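Nedar Tote Handling Kit -- Frequently Asked Questions

Please read this page before you write to our support desk. Most questions we receive in the first weeks after delivery are answered here. The page was last revised in March.

What is the Nedar kit?

It is a two-finger gripper with a mounting plate, a controller box and the Gindico software, sold as one package. It is made for small warehouses and repair shops which want a robot arm to pick items out of plastic containers and put them in another place. The arm itself is not included.

Which arms can I use with it?

Any six-axis arm with a standard round flange and a payload of 5 kg or more. If your arm is older, send us the drawing of the flange and we will tell you if an adapter exists. The adapter is charged separately.

What can the gripper pick?

It works well with foam blocks, cartons, folded cloth and most bottles. The finger pads have a rough surface, so soft things do not need a strong squeeze. It is less good with very thin objects lying flat, such as a single envelope or a plastic card. For these we advise a suction tool, and we do not sell one.

Can it work with transparent containers?

Yes, but this is the point where customers have the most trouble, so I will explain it a little longer. Clear plastic reflects the light of the room, and ribs on the walls give many small bright lines. The software can take these lines for the edge of an item. In Gindico you should choose the container type "Clear, ribbed" before the first run, and not leave it on "Automatic". Then do the wall teaching, where you bring the gripper slowly to each side of the container and confirm the position by hand. 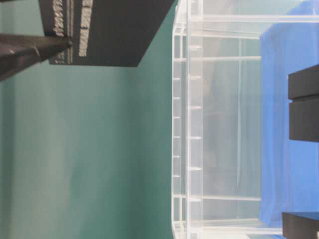

Gripper beside a clear ribbed container, with blue cloth and black foam blocks.

If the reflections still disturb the detection, move the lamp to the side or put a matte sheet under the container. A cloth of one strong color is also good as a background -- blue and green both gave us fine results with dark items.

How close to the wall can the fingers go?

The default safety distance is 14 mm. You can make it smaller in the menu "Limits", but please do this only after the wall teaching. With a smaller distance the fingers may touch the ribs and the arm will stop with a contact warning. This does not damage the kit. Press "Release", move the arm back by hand and start again.

How long does the installation take?

A person who already knows the arm needs one afternoon. If it is your first robot, take two days and do not plan any production for the second one. Our office in Zedville offers a video call for the first start, and it is included in the price.

Do I need to write code?

No. All normal jobs are made with menus. If you want to connect the kit to your own stock system, there is a simple interface described in the manual, in the chapter "Messages".

What does it cost?

The complete kit costs $2,000 without tax and shipping. A spare set of finger pads is not expensive, and you find it in the shop under order number 529. We recommend to order one set together with the kit.

When must I change the pads?

Look at them once a month. When the bumps are flat in the middle, or when items begin to slide, it is time. Clean pads hold much better than dusty ones, so please first wipe them with a damp cloth and try again. Do not use oil or alcohol.

Where is the kit repaired?

All repairs are done at our partner workshop Sepúlveda. Please do not send anything before you have a return number from us -- parcels without a number wait a long time on the shelf. Put the gripper in its original box if you still have it, and remove the pads.

Can I try it before buying?

Yes. You may send us a box of your own items and one of your containers, and we will make a test and send you the video with a short report. The test is free, you pay only the shipping in both directions. To arrange it, use the contact form and choose the subject "Item test".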